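Open day at Plandholm: a Saturday with the planner people

I finally made it out to the Plandis open day! I've been reading their release notes for years (yes, I'm that person), and when the sign-up page went live for 2024-07-20 I grabbed a slot before I'd even checked the train times. They cap it at 346 visitors and it was full by lunch on the first day.

Plandholm is the building, Plandis is the company, and the thing everybody comes to see is Ullo, their planning and control stack. If you haven't met Ullo: it takes a camera view and a goal, works out where the arm should go, and keeps correcting on the way there. I use the motion planner half at work and had never seen the perception half running on anything bigger than a laptop.

Getting in

Doors at 10, name tag, a very good cinnamon bun, and then straight up the stairs to the software floor. I'd expected to start down in the hall with the hardware like at most of these days. They do it the other way around, and I loved it. You spend the first hour looking over people's shoulders at code, logs and simulator windows, so by the time you see a real arm move you know what it's thinking about.

Our guide was Lợi Lò, who works on the simulator and talks at the speed of someone who really likes the simulator. He had a wall screen, a keyboard on his knees, and no slides at all. Hooray!

The simulator room

The nightly run goes through 3029 episodes. Each one is a room, a starting pose and a task, and the rooms get shuffled: different walls, different floors, different light, furniture moved. Lợi let us call out episode numbers and he'd open whichever one we picked. Somebody behind me wanted their house number, 2344, and up came a room with orange tiles and a big black panel bolted to the wall, seen from the gripper's own point of view.

We stayed on that one for ages. He stopped the playback and asked us what we thought the perception module would have trouble with. I said the glossy black panel, feeling clever, and he said sure, reflections are a pain, but look at the wall. There's a big diagonal shadow across those tiles, and its edge comes out in little stair steps at the resolution they render at. An early version of their segmentation network kept deciding that shadow edges like this were object edges, and the planner would politely steer around a thing that wasn't there. They fixed it by randomizing the shadow quality during training, coarse one time and smooth the next, until the network quit caring.

The other half of the answer was the gripper itself. In a wrist view the fingers take up a lot of the picture, and they hide exactly the bit of the world you most want to see. Ullo knows the finger positions from the joint readings, so it masks those pixels out and holds on to its last good guess of whatever is behind them, with the uncertainty growing the longer it can't look. You can plot that uncertainty live. Lợi did, and it's a lovely wobbly curve that I could have watched all afternoon.

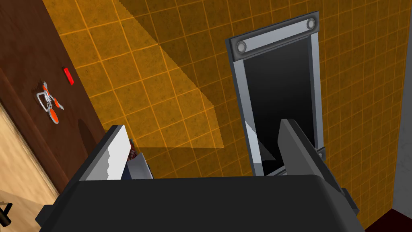
The replay tool

OK, this was my favorite part. Every episode is saved with the full planner state, so you can scrub back to any step, change a parameter and let it run on from there. Want to know if a slower approach speed would have given a better grasp? Drag back, change it, press play. It shows the old path and the new path together, with the costs for each listed down the side, and you can click on a cost term to find out which part of the arm it came from.

I asked whether the replay tool works on logs from real arms too. It does, with the catch that you can replay what the planner would have decided but the world won't react. For that you have to rebuild the room in the simulator, and there's a half-finished importer for it that they're hoping to ship in September. Fingers crossed!

Down to the hall

After lunch (soup, more buns) we got the hall. Prasertsri, who make the force sensors Plandis uses, had a table with a wrist unit you could push on while the controller gains were changed from a tablet. Soft gains feel like pushing a boat away from a dock. Stiff ones feel like pushing the dock. I went back in line twice.

I left with a sticker, a page of notes on cost weights, and a promise to file the bug I'd been grumbling about since spring. Filed it on the train home.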